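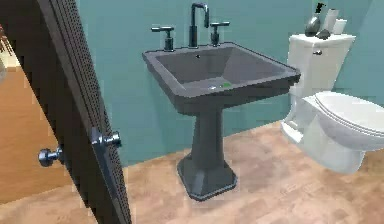 How do I stop a toilet that keeps running after the tank has filled?

In most houses the flapper is leaking, and a new one takes a few minutes to fit with no special tools.

Check it before you buy anything. Take the lid off the tank and put in a few drops of food coloring. Leave it alone for half an hour. If color shows up in the bowl, water is getting past the flapper. If the bowl stays clear, look at the fill valve instead – the float may be set too high, so water runs down the overflow tube.

Replacing the flapper

Turn the shutoff valve behind the toilet clockwise until it stops. Flush and hold the handle down so the tank empties.

Unhook the chain from the flush lever. Pull the two ears of the old flapper off the pegs on the overflow tube. Take it to the store with you. Flappers come in 2 inch and 3 inch sizes, and the wrong one will never seal.

Wipe the valve seat with a rag. Run a finger around the rim and feel for grit or a chip. Mineral scale comes off with white vinegar and a nylon pad. For stubborn spots I use a piece of 400 grit wet sandpaper, very lightly.

Press the new flapper onto the pegs and hook up the chain. Leave half an inch of slack. A tight chain holds the flapper open, and a long one can get caught under it.

Open the valve, let the tank fill and repeat the color test.

Setting the water level

The water should stop an inch below the top of the overflow tube. On older valves, bend the float arm down a little. On the Nelus valve in our upstairs bathroom there is a plastic screw on top, and a half turn was enough.

If the tank still refills by itself during the night, the valve seat is probably worn and the whole flush valve has to come out. That job means taking the tank off the bowl, so set aside an afternoon for it.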